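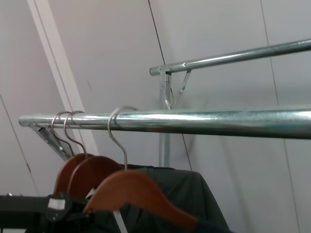
Unit 4: Taking a Garment Off a Rack

Manipulation Lab, handout for both sections
Instructor: Ilaria Amato
Lab assistants: Gaetano Fabbri, Yi-an Ha
Room 215

Bring this handout to the lab along with your Unit 3 log sheets. You will need your gripper offset values from Unit 3 for the first exercise. If you lost them, redo the offset procedure before you come. It takes less than an hour on the practice arm.

4.1 The task

The arm starts at its home pose, facing the rack. It has to take one hanger from the front rail, with or without a garment on it, carry it clear of the rack, and hang it on the return hook on the side table. The other hangers should still be on the rail at the end of the run.

You are working with wooden hangers with wire hooks and a round steel rail. Two things about this setup matter for your plan. The hook goes over the top of the pipe, so the hanger has to go up before it can come toward you. Pulling straight out drags the hook against the rail and turns the hanger. Also, the hangers are free to slide and swing. When two hooks sit almost touching, moving one will usually move the other.

The wrist camera looks along the rail at a steep angle. Hangers overlap in the view, and the nearest one hides a good part of those behind it. Plan for the nearest hanger first. You may go for a hidden one only in Exercise C.

4.2 Terms used in this unit

Approach pose: the pose the gripper reaches before it starts closing in on the hanger. Stop there and take a wrist image every time.

Neck: the straight part of the wire between the hook and the wooden body. This is the grasp point for Exercises A and B.

Clearance lift: the upward move that brings the tip of the hook above the top of the rail.

Retreat: the move away from the rail after the clearance lift. Keep it level.

Drag: any contact between the hook and the rail after the clearance lift should have ended. Drag counts as a fault even if the hanger comes off.

4.3 Finding the neck in the wrist image

The rail is shiny, and so are the hooks. A plain brightness threshold picks up the long highlight on the top of the pipe together with the wire, and the two run into each other where the hook crosses over. Last term several groups spent a full session adjusting thresholds and got nowhere.

Do it in this order instead:

1. Find the rail as the longest straight edge pair in the image. There is a second rail higher up and farther back, and it also has a strong highlight. The front rail looks thicker. Check the width between the edges before you accept a result.

2. Mask the rail out, with a margin of 15 pixels on each side.

3. Look for the wooden bodies by color. The reddish-brown finish is easy to separate from the pale wall panels and the gray steel. The garment is dark and will not be confused with the wood unless your exposure is very low.

4. From the top of the nearest wooden body, search upward for the wire. You are looking for a thin, close to straight segment that ends at the rail mask.

5. Set the grasp point halfway along that segment.

The gripper shows up in the lower left of the wrist image. Mask it with the file you made in Unit 3. Do not borrow another group's mask, as the fingers were changed on two of the arms in February.

If step 4 gives more than one segment, take the one attached to the largest body. If the segments cross, back off, shift the approach pose sideways along the rail, and take another image.

4.4 Motion

Keep the speed at the lab default until you have a clean run. The sequence is:

Move to the approach pose.
Open the gripper.
Advance to the grasp point.
Close, using the force limit in your configuration file.
Wait for the swing to settle.
Clearance lift.
Retreat.
Move to the return hook and lower.
Open, then back away level.

The wait after closing is the part people skip. A garment hanging on one side makes the hanger tilt when it is lifted. Give it time, then read the wrist force value and write it down. You will use it in the report.

The rail has support brackets and the upper rail has a post and a brace behind the front pipe. Add all of these to your collision model as boxes. Leave more room behind the rail than you think you need. When you advance too far, the fingertips reach the post before the palm reaches the hanger.

Yi-an Ha has a collision file for the bare rack from an earlier term. You may start from it, but measure your own rack and correct the values. The racks were not assembled to the same height.

4.5 Exercises

Exercise A. One empty hanger, alone on the rail. Run the sequence 16 times without changing any settings. Record success, drag, or drop for each run.

Exercise B. Three hangers, with a garment on one of them. Take the nearest. Before each run, push two of the hooks close together by hand. Record the same results as in A, and also note whether a neighboring hanger moved.

Exercise C (optional for section one, required for section two). Same setup as B. Choose a hanger other than the nearest. You may move the nearest one aside with the gripper first. Describe your method before you run it and have Gaetano Fabbri sign the sheet.

4.6 Safety

One person holds the stop button for the whole run and does nothing else. Hands stay off the rack once the arm is enabled. To reset the hangers, disable the arm, wait for the light to change, and then reach in. Tie back long hair and take off scarves and lanyards.

If a hanger falls, leave it where it is until the arm has stopped.

4.7 What to hand in

One report per group, up to four pages, with:

A table of results for each exercise
Two wrist images with your detected neck segment drawn on them, one good and one where detection failed
Force readings before and after the lift for Exercise B
A short account of your most common fault and what you changed to fix it

Raw logs go in your group's folder on the lab server. Name the folder by unit and group number. Reports without logs will be returned.

4.8 Reading before Unit 5

Course notes, section on contact during lifting. Also read the sample report by Ada Gentile and Amedeo Pellegrini in the shared folder. Their table layout is the one we want you to follow. Their lift height was measured on a different rack, so do not copy the number.

Unit 5 uses the same racks and goes the other way, putting a hanger back on the rail between two others. Keep your collision model.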